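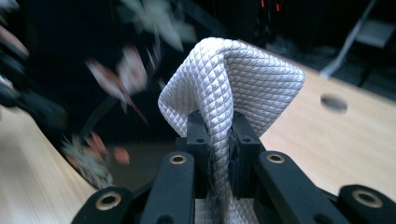 White cloth with a raised diamond-quilted texture, from the Zaki range.

BRANWOOD ADDS QUILTED CLOTHS TO ITS HOUSEHOLD LINE

Zaki range goes on sale in November through Vandano stores and by mail

Branwood, the household textile company, will begin selling a range of quilted cloths under the Zaki name in November. The range covers kitchen cloths, drying mats and small table covers. All of them share the same raised diamond pattern and all are sold in white.

The cloths will be carried by Vandano home stores and can also be ordered directly from Branwood by mail or phone.

Zaki replaces Widia, the flat-weave line that Branwood has sold for 8 years. Widia cloths will stay on the shelf until current stock is gone. Branwood will not make more of them, but customers who bought Widia table covers can still order matching napkins through the end of the season.

"People kept asking us for something with more body to it," said Rutilio Orozco, product manager for household textiles at Branwood. "A flat cloth slides around on the counter and bunches up under a dish rack. We wanted a cloth you could fold over and set a pan lid on, and we wanted it to look decent on a table when company comes over."

The diamond pattern is small and runs over the whole face of the cloth. The surface has a slight shine in good light. Orozco said the company tried a larger diamond first and dropped it after home testers said it looked too much like a bedspread.

Testing took place in 735 homes. Each household was given two cloths and a short form to fill out after a month of normal use. Branwood received 591 completed forms. The most common request was for a hanging loop, and one has been added to the kitchen cloth. The drying mat and table cover do not have a loop. Several households also asked for colors. Branwood has not made a decision on colors and will look at the question again next year.

The first production run is 2080 packs. Kitchen cloths come two to a pack. Drying mats and table covers are sold singly, folded in a paper band with the washing directions printed on the inside.

Zaki cloths should be washed before first use, on a warm cycle with other whites. They can be tumble dried on low. Fabric softener is not recommended for the kitchen cloths or the drying mats. The table cover may be ironed on the back side only.

Store buyers who want samples can request them from the Branwood trade desk. Orders of Widia already placed by stores will be filled as usual, and stores may switch an open Widia order to Zaki at no charge if they do so before the order ships.

About Branwood

Branwood makes cloths, towels and table linens for everyday use at home. Its products are sold in home stores and by mail.

Press contact: Rutilio Orozco, Household Textiles, Branwood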